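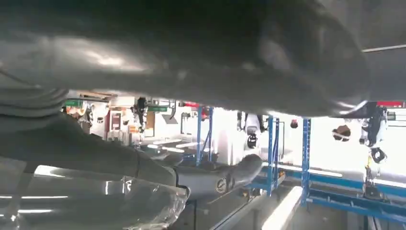
Every few years somebody decides that industrial shelving is the answer to a messy life. The latest round of catalogs wants it in the garage, the basement, the spare bedroom and, in one case I refuse to dwell on, the nursery. I've spent most of the winter reading the pitches and putting the stuff together, and I remain unconvinced. Blue is the color they all seem to push, the same blue as the metal uprights and the long beam here, and I'll admit it looks good under strong light. It looks like work is getting done. My basement has one bulb.

The Gronen set arrived in 2 boxes, each too heavy for one person to get down a flight of stairs. The brochure promised assembly in 17 minutes. I was still hunting for the second beam clip at that point, and the beam I'd already hung was one slot lower on the left than on the right. You don't notice until you set a paint can on the shelf and it starts to travel.

Voltaline makes a sturdier upright, with better edges, and charges $410 for the privilege. The company's claim is that you'll never buy shelving again. Maybe so. I heard the same thing about the wire racks I gave away in October, and about the wooden ones before those.

Then there's the matter of what goes on them. Deep shelves are wonderful for things you never want to see again. Anything behind the front row is as good as buried, and the sellers' fix is a line of bins, sold separately, with labels, also sold separately. Plutberg will sell you a bin with a window in it. I bought five and filled three with extension cords.

I did like one thing. Open racking has no doors, so there's nowhere for the mess to hide, and I threw out a broken dehumidifier the first weekend just from being tired of looking at it. Whether that's worth $410 depends on how you feel about your dehumidifier — mine could have gone to the curb for free.

The Gronen is still standing, bolted to the wall now, with the left side moved up a slot. The stairs have a new dent.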